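Product review: Tamuno Satin Lip Crayon
Reviewed by Fatima Onyeka for the Norport Beauty Panel
2025-02-06

The Tamuno Satin Lip Crayon was assessed by the panel over four weeks of ordinary daily wear. The product is supplied as a retractable crayon in eight shades, and three of these were tested: Brick, Plum and Soft Rose.

Colour strength was good in all three. Brick required a single application, while Soft Rose needed two before it looked even. The texture is smooth and carries very little scent. Members with dry lips reported slight flaking by mid-afternoon — a lip balm applied ten minutes beforehand reduced this considerably. 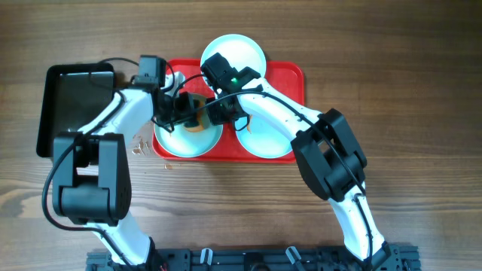 Wear time was less consistent. Plum remained in place through a light lunch, but Brick faded first at the centre of the lips and left a visible outline. Kelechi Ugwu found that blotting once with tissue improved the result. All shades were removed easily with an ordinary cleansing milk.

The panel has two reservations about the packaging. The cap loosens when carried in a handbag, and the shade name is printed only on the outer carton, which most users will discard.

The crayon is recommended for daytime use, in particular Plum. Those seeking a long-wearing evening colour may prefer the Virnstead liquid formula reviewed in September.

Rating: 7 out of 10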